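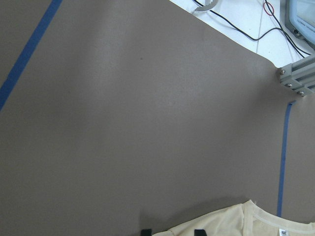

Wrist camera policy: does success rate drop when the tape marks move?

Posted by clolis_bench, 23 March 2018

I'm training a shirt-folding policy on wrist camera frames only, following the Fledine method (random crop, colour jitter, no depth). The training set is 1,152 grasps on a light T-shirt over a gray-brown sheet, with blue tape on the sheet as a placement guide. Success on the collar-side grasp is 73 per cent with the tape where it was during collection. If I shift the right strip sideways by 15 mm and leave the shirt alone, the gripper goes wide of the fabric far more often. Has anyone measured this properly, or is my test too small?

drurkstead_lab

Yes, we saw the same thing. The tape is the strongest straight edge in view and it never moved in your data, so the network uses it as a ruler. The fabric is pale, thin and wrinkled, and gives a weaker signal. Two checks:

Mask the tape in the test frames with the mean surface colour and run the policy offline. Compare the predicted grasp points with the unmasked ones.

Then do the same with the upper right corner. You have black cables and a slotted aluminium bracket there, and those are fixed landmarks too - masking only the tape may just shift the problem.

If either mask moves the prediction, collect again with the strips relaid between sessions. Colour jitter won't fix a geometry cue.

sales_2

just pull the tape up, we never used any

fold_bias

Removing it changes the test surface, so keep a set of taped frames for comparison. Also report the gripper shadow. Ours fell on the sheet near the fingertips, and changing the lamp height in December cost us as much as moving the tape did.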